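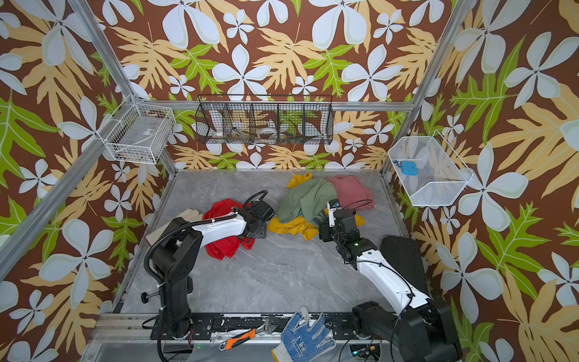 Setting Up the Cloth Segmentation and Grasp Planning Pipeline

Prepared by Ayten Gökçe, Software Group. Reviewed by Keir Forsyth.

Purpose

These instructions cover the perception and planning software for the two-arm cloth cell. They apply to Stollus release 3 and to the Nurby planner that ships with it. Readers should have completed the arm calibration procedure and should have an operator account on the cell computer.

Before You Begin

Confirm that both arms report ready in the Stollus console. Clear the floor of everything except the cloths to be used. Tools left on or near the front rail must be put away before motion is enabled. The planner models the rail as a bare surface and will not route an arm around a wrench or a knife.

Step 1. Record the background

With the floor clear and both arms parked, select Capture Background. The software stores 10 exposures and averages them. Repeat this step whenever the wall covering, the wall baskets or the lighting has changed. A patterned wall contains greens and browns that the color model may otherwise assign to a cloth.

Step 2. Define the work region

Open the Region tab and draw the boundary along the inside edge of the floor. Leave the walls and the aluminum rails outside it. Veining in a marble-patterned floor can produce small false regions; set the minimum region size to 19 square centimeters to remove them.

Step 3. Register the cloths

Place each cloth on the floor by itself and select Add Cloth. Enter a plain color name, such as red, sage green, mustard or cream. Register each cloth once flat and once crumpled. Pink and red should be checked against each other in the Compare view, where their color ranges must not overlap.

Step 4. Check segmentation on a pile

Gather the cloths into a loose pile and select Segment. Where a green cloth lies across a yellow one, the yellow may be returned as two separate regions. Select both and choose Same Cloth. If this is omitted, the planner will treat the second region as a further item and schedule a grasp for it.

Step 5. Assign the arms

In Nurby, set the assignment rule to Nearest, then set the clearance between the wrists. The cable loops above the grippers are not part of the arm model supplied by the manufacturer. Add the envelope file cable_loops to both arms before planning.

Step 6. Run at reduced speed

Select Plan, review both paths in the viewer, and run 2 complete cycles at reduced speed with a hand on the stop button. Save the log under the cell name and the release number.

Known Issues

If Nurby reports "no free grasp," lower the edge threshold one step and segment again. If the message returns, send the saved log to Keir Forsyth. Console settings are reset when the cell computer restarts for updates on Saturday, and the region boundary must then be loaded again from file.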